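Part 2: Setting up your Tilto block set

Okay, the box is open, the lid is off, and you probably have wood all over the floor. Good. I wrote this part after setting up the Tilto set at my own place and then again at the Norkbridge play room, so most of the notes come from things I got wrong the first time.

Before you start

You need a table that doesn't wobble, a soft dry cloth, and the folded mat from the bottom of the box. A kitchen table works fine. Coffee tables are too low for me (my back gives out way before the tower does), but kids love them.

Note: The full set has 67 blocks. Don't bother matching the order on the packing sheet, it's sorted by part number and you'll go crazy. Just sort by size.

Setting up

1. Unfold the mat and press it flat with your palms, working from the middle out. If it has a stubborn crease, lay it upside down under a heavy book overnight. I used the Corrigan catalog, which finally earned its shelf space!

2. Tip the blocks out onto the mat. Gently, please - a pile dropped from chest height will dent the corners, and dented corners lean.

3. Wipe every block with the dry cloth. There's always a little sawdust left in the grain, and it makes the faces slide around on each other.

4. Run a thumb along the edges. If you feel a splinter, give it a couple of light strokes with the fine sanding pad, always along the grain.

5. Sort into long, medium and small. The small ones are what you'll be reaching for all the time, so keep them on the side of your good hand.

6. Lay your base row with the long blocks, one finger's width apart.

Caution: The small blocks are a choking hazard. Keep them away from children under three, and check under the couch when you're done. I mean it, check twice.

Caution: Don't use water or spray cleaner. The wood is unfinished and it swells, and then nothing sits level again.

Placing the small blocks

7. Pick up one small block by two opposite sides, fairly close to the top edge. If you hold it by the corners it'll twist right when you let go.

8. Bring it straight down over its spot and stop just before it touches. Take a breath. Then lower it the rest of the way. 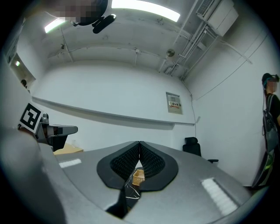 9. Let go of both sides at the same moment. This is the step I messed up the most, because my thumb always wants to hang on a bit longer, and that tiny drag is enough to shift the row below.

10. Keep going until you've got 16 small blocks on the base, then stop and look at it from the side with your eyes level with the table. Fix any lean now, while it's easy.

Note: Good light helps a lot with step 10. A ceiling light is fine, but a lamp off to one side shows the gaps better.

If a block sits crooked

Turn it a quarter turn before you blame the one underneath. If it still rocks, swap it out and put it in the spares bag. Replacement small blocks are order number 1197, and the Cisa storage tray (sold separately) has a slot for the spares, though I just keep mine in a jam jar.

Putting the mat away and packing the blocks back into the box is in Part 3. Long ones go in first.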